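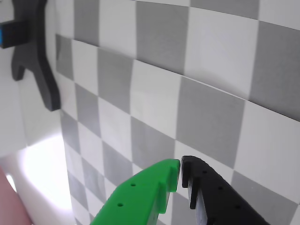
Checks: your questions, my answers

I get a lot of mail about the checked papers and cloths, and after typing the same reply over and over I finally sat down one rainy evening in January and put it all in one place. If yours isn't covered, write to me. I do read everything (slowly).

What patterns do you have right now?

Four. Holton is the plain checkerboard, light gray-white and medium gray, and it's the one most people come for. Trelldale is the same idea in a soft brown and cream. Strand has narrower squares, so they're a bit taller than they are wide, in two blues. Katia is the loud one, tomato red and white, and it sells like crazy before picnic season and then sits there looking at me until spring.

All four come as paper sheets and as wipeable cloth. Katia also comes as a napkin set when I can get the hems done in time.

Where did the designs come from?

A box lot! I bought a carton of old shelf-paper sample books at an estate sale, mostly for the covers, and one of them was a little catalog from 1927 with page after page of checks. Checks with dots, checks with cherries, checks with something I still think is a turnip. Holton was on the last page with no decoration at all and I kept going back to it. Trelldale and Strand are from the same book. Katia is mine, drawn at the kitchen table with a ruler and a red marker.

Who does the printing?

Eilif Björklund prints everything, in his garage. I send him the artwork and a lot of opinions, and he sends back test sheets with penciled notes on them. A run is 800 sheets, and when it's gone it's gone until we do the next one.

Why do the gray squares look a little speckled up close?

It's the ink. We tried a perfectly flat gray first and it looked like office carpet. The one we settled on lets a bit of paper show through, so each gray square has a faint mottled look to it. From across the room you just see gray. I love it, but I know not everyone does, so if you want dead flat color, go for Katia. Red covers like paint.

How many squares are on a sheet?

256 on the Holton paper, sixteen each way. A lady who teaches quilting asked me this and I had to go and work it out, and now she's bought three packs, so it was time well spent. The cloth is sold by the yard and I can't give you a neat number for that one.

What do people use it for?

Drawers and shelves, mostly. I've also had customers cover notebooks with it, back a bookcase, line the inside of a toy suitcase and wrap every single birthday present for a year. The cloth goes on tables and potting benches. One person did the inside of her piano bench, which I thought was so nice that I went right home and did mine, and I don't even play.

How do I get the squares to line up at a corner or fold?

Ah, the big one! A check is the least forgiving pattern you can pick, and a fold shows it up right away. If your crease runs exactly along a row, the squares carry on over the edge looking tidy. If it runs at any kind of angle, the squares on one side won't meet up with the squares on the other, and your eye goes straight there.

So here's what I do. I turn the sheet face down and find the row I want to fold on by holding it up to a window. I make a tiny pencil tick at each end of that row, lay a metal ruler from tick to tick and run the back of a butter knife down it. Then I fold. Don't eyeball it, please. I eyeballed an entire linen closet once and I still see it every time I want a towel.

For inside corners, cut two pieces and butt them together. It's much easier than trying to coax one piece into three directions.

And if I want to fold it on the diagonal?

Go ahead! Just mean it. Fold corner to corner through the squares so it's a true diagonal, and it looks like a harlequin costume. It's the fold that's nearly straight that looks like a mistake. Envelopes are lovely done on the diagonal, and so is a gift wrapped with the sheet turned like a diamond.

Can I cover something curved?

You can, but the pattern is going to move on you. Squares going around a curve look squashed from one side and stretched from the other, and the further they turn away from you the smaller they look. On a hatbox or a lampshade I think it's charming. On anything where you want crisp rows, such as a desk top with rounded edges, stop the paper before the curve starts and paint the edge instead.

The cloth handles curves better than the paper does. Warm it up with your hands first.

My sheet arrived with a crease in it. Is it ruined?

Probably not. Lay it face down on a clean towel, put a second towel over it and iron on the lowest setting with no steam. Keep moving. Most soft creases relax. A hard crease, where the ink has cracked and you see a white line, won't come out, and if it got that way in the mail I'll send you another one. Keep the creased sheet for practice cuts or small boxes.

Please don't iron the cloth. Hang it over a shower rod for a day or two and it'll drop by itself.

Does the color change in different light?

Holton does, a lot. By a window the light squares look almost white, and in a dim corner the whole thing goes down a shade and the two grays get closer together. Put a sheet up with tape and look at it at 8 in the morning and again after supper before you glue anything. Trelldale is steadier. Strand goes a little green under yellow bulbs – I've stopped fighting it and now I tell people it's a feature.

What glue should I use?

For drawers, none. Cut the paper a hair smaller than the drawer and drop it in. If it slides around, a dab of glue stick at each corner is plenty, and you can change your mind later.

For walls and bookcase backs I use ordinary wallpaper paste, thin, brushed on the wall and not on the sheet. Start in the middle and smooth outward with a dry cloth. The paper does grow a tiny bit when it gets damp, so dry fit first and then expect to trim.

For notebooks, PVA. Put them under something heavy overnight. I use the dictionary and a cast iron pan.

Can I wipe it clean?

The cloth, yes, with a damp rag and a drop of dish soap. Coffee comes right off. Turmeric doesn't, ask me how I know. The paper can take a barely damp sponge once in a while if you don't scrub. Under the sink or near the stove, get the cloth.

Pencil marks come off the paper with a soft white eraser. The pink kind leaves a smear on the light squares.

Which size of square should I get for a small room?

People always go small for a small room and I'd say be brave and try the bigger squares. Little checks over a big area start to buzz, and you get that dizzy feeling when you turn your head. Bigger squares sit still. For the inside of a drawer or a small box, small squares are perfect, because you only ever see a patch at a time.

I only sell Holton in both sizes. The others come in the small square for now.

Can I mix two patterns?

Sure! Holton goes with all of them. My own kitchen has Holton on the shelves and Katia in the cutlery drawer, so there's a bit of a surprise when you go for a spoon. The one pair I'd skip is Strand next to Trelldale. The squares are nearly the same size but not quite, and side by side they look like somebody measured wrong.

Do you send samples?

I do, up to 5 per household. They're cut from the ends of the run, so you might get a piece with a bit of margin on it or a print that's slightly off. Good enough to judge the color by, and my niece says they make excellent bookmarks.

How is it packed?

Paper goes flat between two boards up to ten sheets, and rolled in a tube for more than that. If it comes rolled, take it out of the tube the day you get it and let it lie face down under a couple of books. It gets stubborn if you leave it curled up for weeks.

Cloth is always rolled, print side out.

Can you do a custom color?

Not really, sorry. Every color means cleaning the whole press, and Eilif gets a look. If you wanted a full run we could talk, but that's an awful lot of drawers.

Will there be a green one?

You have no idea how many people ask me that! I have three greens taped up over my desk and I change my favorite every morning. When I pick one I'll put it on the front page.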